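Flistcombe Bus Changes: Questions We Keep Getting
Last updated 9/6/25

We ride the bus and we write this page. We don't work for Dirno, which runs the routes, and we don't take their press releases at face value.

Is Route 19 being cut?
Dirno says it is being "realigned." On the draft map it no longer goes up Keane Street, so if you live on Keane Street, yes, it's being cut. The company would like you to walk to Gusine Avenue and call that an improvement.

How far is that walk?
Dirno's number is 200 yards. That's a straight line on a map, and it ignores the crossing and the wait for the light. Try it with groceries.

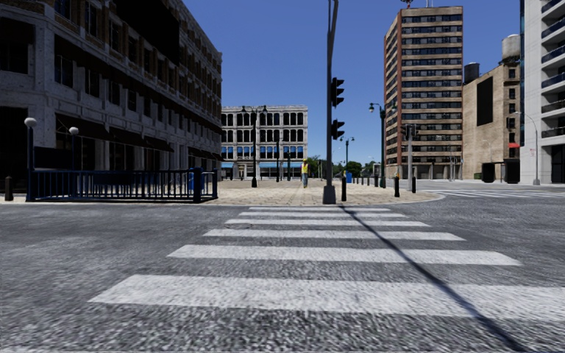 Crosswalk and signal pole at the edge of the plaza.

Will the buses really come more often?
We'll believe it when we see a timetable. The flyer says "up to" every 19 minutes. "Up to" can mean one good hour in the morning and nothing much after supper. We asked for the evening schedule in June and got the flyer again.

Didn't riders vote for this?
There was a survey. It got 33 replies, and the first question asked whether people wanted "faster, simpler service." Who says no to that? There was no question about losing a stop.

What about the new app?
It may be fine. The old one showed buses that never came, and we haven't seen anything that explains what changed. You can still pay cash. Gearóid Mac an tSaoi asked about that at the June meeting and was told there are no plans to drop it, so we wrote that down word for word.

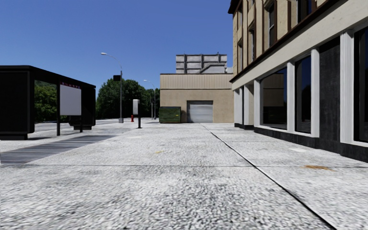 Bus shelter with bench.

Are the shelters being replaced?
Some are on a list. The list has no dates and no budget next to it. Ask for both.

Is the senior pass changing?
The age for the free pass goes to 70 under the draft. If you already have one, Dirno says you keep it. Get that in writing before your renewal comes up.

Who do I complain to?
Start with Dirno customer service and keep the reference number. If you hear nothing, write to the city transit office and send a copy to Úna Tully, who keeps our file of letters. Phone calls seem to vanish. Letters get stamped.

Is it worth going to the next meeting?
Probably. The last one had most of the decisions already printed on the handout, but they did move one stop back after people complained. Bring your question on paper and hand it in at the start, or they'll run out of time before they get to you.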